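프레데일(Preddale) 리조트 조식 포함 요금, 체크아웃 날 새벽에 나가면 어떻게 되나요?

여행 > 호텔·리조트 > 숙박 일반
작성자: 물안경두개
2023년 6월 29일 목요일

다음 달에 프레데일에 있는 Flimard 리조트에 4박 예약해 두었습니다. 조식 포함 요금이고 예약은 Skenance에서 했습니다. 문제는 돌아오는 비행기가 아침 일찍이라 마지막 날은 식당 문 열기 전에 나가야 한다는 점입니다.

예약 확인서에는 '2인 조식 매일 포함'이라고만 되어 있고 못 먹는 날에 대한 말은 없습니다. 같은 방인데 조식 없는 요금은 1박에 382달러, 조식 포함은 400달러였습니다. 차이가 크지는 않아서 그냥 포기해도 되지만 공항까지 거리가 있어서 뭐라도 먹고 출발하고 싶습니다.

궁금한 것은 세 가지입니다.
마지막 날 조식을 도시락으로 바꿔 주는지, 바꿔 준다면 언제까지 말해야 하는지.
반대로 도착한 날 점심으로 당겨 쓸 수 있는지.
예약 사이트에 연락해야 하는지 리조트에 직접 해야 하는지.

해변 쪽 건물과 정원 쪽 건물이 떨어져 있다고 들었는데 도시락을 방으로 가져다주는지도 아시면 부탁드립니다. 저희는 정원 쪽입니다.

답변 3개

Yen-ting Hsueh
지난 3월에 같은 리조트에서 묵었고 저도 새벽에 나왔습니다. 대만에서 살다가 지금은 부산에 있는데 한국어가 좀 어색해도 이해해 주세요.

도시락으로 바꿔 줍니다. 전날 저녁까지 프런트에 말하면 된다고 해서 저는 저녁 먹으러 가는 길에 말했습니다. 종이에 방 번호, 인원, 출발 시간을 적고 메뉴를 고릅니다. 샌드위치하고 과일하고 요구르트가 기본이었고 음료는 물이나 주스 중에 하나입니다. 달걀이나 유제품을 못 먹는 사람은 그 종이에 따로 적는 칸이 있습니다. 제 남편은 우유를 못 마셔서 요구르트 대신 과일을 더 받았습니다.

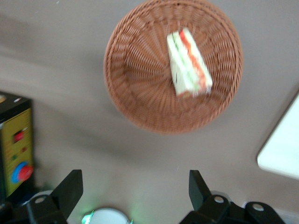 방으로는 안 가져다줬습니다. 체크아웃할 때 프런트에서 받았습니다. 정원 쪽 건물에서 프런트까지는 짐이 있으면 걷기가 조금 힘드니까 전날 도시락 말할 때 카트도 같이 예약하세요. 프런트는 24시간이고 카트도 새벽에 다니지만 미리 말하지 않으면 기다려야 합니다. 저는 카트를 말하지 않아서 가방 끌고 걸어갔습니다.

도착한 날 점심으로 바꾸는 것은 안 된다고 했습니다. 저도 물어봤습니다. 조식은 아침에만 쓸 수 있고 안 먹어도 돈은 돌려주지 않습니다. 그리고 요구르트는 공항 보안 검색에서 걸릴 수 있으니까 택시에서 드세요.

택시도 프런트에서 불러 줍니다. 요금은 방값에 올리지 않고 기사한테 직접 냈습니다.

바다앞3층
그냥 프런트에 물어보면 됩니다. 어느 리조트나 다 해줘요. 저는 예전에 다른 데서 빵 하나랑 바나나 받았는데 먹을 만했습니다.

조식은두번
윗분이 자세히 써 주셔서 예약 쪽만 덧붙입니다.

도시락은 리조트에 직접 요청하시는 게 맞습니다. Skenance 고객센터에 말하면 리조트로 메모만 전달되는데, 제 경우에는 그 메모가 안 넘어가 있었습니다. 체크인할 때 한 번 말하고 전날 저녁에 다시 확인하세요.

요금 차이가 신경 쓰이시면 예약을 둘로 나누는 방법도 있습니다. 3박은 조식 포함, 마지막 1박은 조식 없는 요금으로 잡는 겁니다. 다만 체크인 처리를 두 번 해야 하고, 방을 옮기지 않게 해 달라고 미리 메일을 보내야 합니다. 18달러 아끼자고 하기에는 번거로워서 저라면 그냥 두겠습니다. 이미 하신 예약이 무료 취소 기간을 지났다면 손대지 않는 편이 낫고요.

조식 포함 요금은 객실 등록 인원 기준입니다. 나중에 일행이 한 명 늘면 그분 조식은 현장에서 따로 내야 하고 도시락도 마찬가지입니다.

물안경두개 (작성자)
답변 감사합니다. 리조트에 메일 보냈더니 전날 저녁까지 프런트에 말하라고 답이 왔습니다. 카트도 같이 신청하겠습니다. 예약은 나누지 않고 그대로 가기로 했습니다.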